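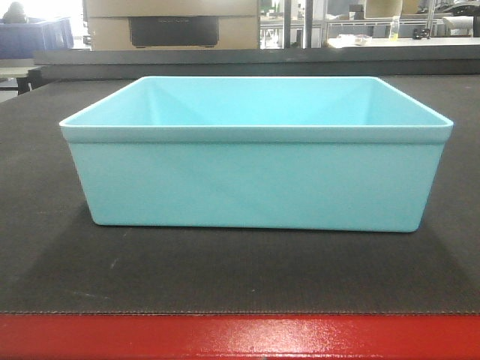 Fig. 4. Bin, empty, on the bench mat.

4. Setting up the bench and bin

Do this section before anything goes in the bin. Allow 30 minutes the first time, less after that.

4.1 Clear the bench
1. Take everything off the mat. Tools, labels, cups, the lot.
2. Brush off crumbs and grit, front to back.
3. Wipe with a damp cloth. No sprays.
4. Leave to dry. Overnight if you've soaked it.

Caution: don't cut on the mat. Use a board.
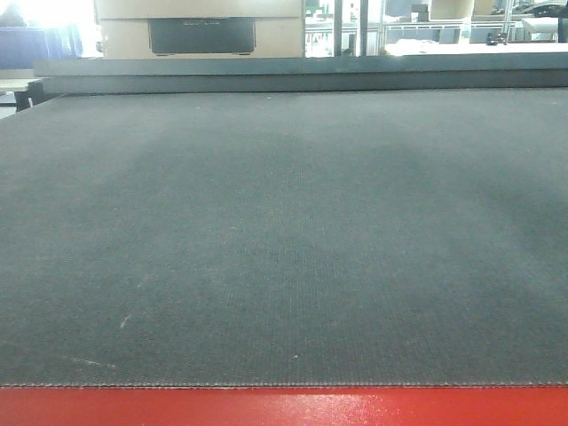 The mat wants checking once a month, and again after any heavy job. Run a hand over it, flat palm, corner to corner. Light scuffs and thin scratches don't matter, leave them be. The whitish fraying along the front edge is only worth trimming if threads start catching on the bins. Small scissors, snip, never pull. If the edge lifts, stop and tell Yurani Espinoza, she keeps the spare mats at Valtberg.

4.2 Put the bin on
1. Check the bin is empty. Tip it out over the waste tub, not over the mat.
2. Look round the rim for splits. Any split, bin goes back to Drollik.
3. Set it down by the rim, both hands. Narrow end is the base, so wide side up.
4. Middle of the mat, well clear of the front edge.
5. Push gently on one corner. Rocks? Lift it and check for grit underneath.

Note: bins from the Dirnilard store are a different depth. Dont mix them in one stack.

4.3 Moving the bin
1. Lift, don't drag. Dragging is what wears the mat.
2. Keep the rim level, especialy with small parts in.
3. Turn the bin in the air 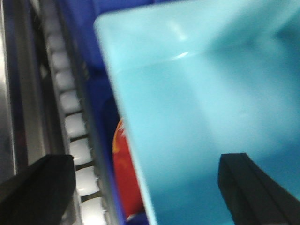

and set it down again square to the mat, same as step 3 in 4.2. Not at an angle, it makes a mess of the count later on.

Caution: no more than 300 small parts to a bin. Over that, start a second one and label both.

4.4 End of shift
1. Empty bin, wipe inside, corners too.
2. Stack upside down on the lower shelf.
3. Sign the sheet.

Spare mats and bins: ask at the Valderrama counter. For counting and labels see section 5.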